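4.2 Putting things back: storage habits in shared households

Interviews in Ukham and Huvum returned again and again to the question of where things belong. We coded 777 separate remarks on storage across the two towns. Most dealt with small items used daily — keys, bags, chargers, dog leads — and few with furniture or seasonal goods. Residents tended to describe a fixed place for an item even when they admitted that it was seldom kept there.

The distinction drawn by Kadrić between "home" places and "landing" places was useful in sorting these remarks. A home place is the one a resident names when asked. A landing place is where the item is left on arrival, usually a chair, a counter or the end of a table. In households of two adults the landing place was often shared and the home place was not. Racks and trays set on a tabletop (Figure 2) fall between the two types and were coded separately.

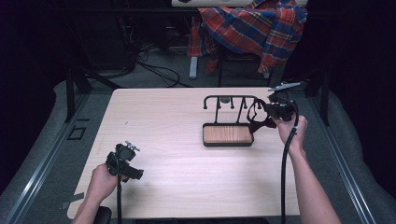
Figure 2. Tabletop rack with a tray at its base; a dark strap-like item is held above the table.

Danica Kadrić, commenting on an earlier draft, objected that the separate code hides a difference in age. Older residents in her own interviews treated a rack as a home place from the day it was bought, and she would expect the same in Huvum. We checked this against the Huvum transcripts. Of the nine residents over 70 who mentioned a rack, all but two spoke of it in that way. The Ukham group was too young for a comparison.

Disagreements over storage were mild and mostly concerned timing. One resident put her bag away at bedtime, while her sister wanted it off the table before dinner. Neither saw the matter as a quarrel. Benavides reports sharper conflict in student housing, where turnover is high and home places are never settled — a condition that did not apply to our sample, in which all the households had lived together through at least one May-to-May lease.

We return to the landing place in Section 5, where it is set against the floor plans.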